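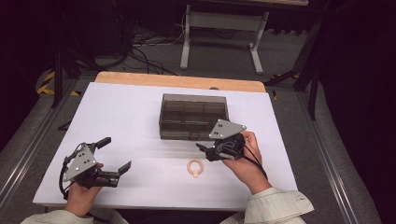
Según Nelli Leinonen, el lomo se le abría siempre por el mismo sitio, hacia la mitad del cuaderno, y quería saber si la culpa era de la cola o de sus prisas. Seguramente de las dos cosas, le contesté, y como la respuesta me salió larguísima la dejo aquí ordenada, por si alguien más anda encuadernando recetas, apuntes o los cuentos de los niños en la mesa de la cocina.

Lo primero es el papel. Doblad una hoja a lo largo y otra a lo ancho: la que se pliega con menos resistencia os marca el sentido de la fibra, y la fibra tiene que ir paralela al lomo. Yo estuve años sin mirarlo y me salían unos libritos que no se quedaban abiertos ni con un plato encima (¡y mira que probé platos!).

Para un taco de hojas sueltas, igualad bien los cantos golpeándolos contra la mesa, primero el lomo y luego la cabeza, y prensadlos entre dos tablas dejando asomar el lomo apenas un par de milímetros. Lijadlo un poquito, con suavidad, y cepillad el polvo antes de encolar.

La cola blanca de encuadernar se da en 3 capas finas. Yo dejo 40 minutos entre una y otra, y si el día está húmedo, como nos pasa a veces en julio, me voy a hacer otra cosa y vuelvo cuando vuelvo. Después de la última, una tira de gasa que sobresalga por los dos lados y el taco a la prensa hasta el día siguiente. Si no tenéis prensa, unos cuantos libros gordos hacen el apaño – en casa usamos un diccionario viejo y dos tomos de cocina.

Con tacos de más de 600 páginas no me fío de la cola sola. Ahí conviene partir el trabajo en dos tomos, o coser, que lleva más tarde de la que una piensa pero da mucho gusto.

Y el pincel, por favor, al agua en cuanto acabéis. El mío lo olvidé una noche en el bote y hubo que tirarlo con bote y todo.

Otro día os cuento cómo forro las tapas con tela, que tengo unos retales esperando.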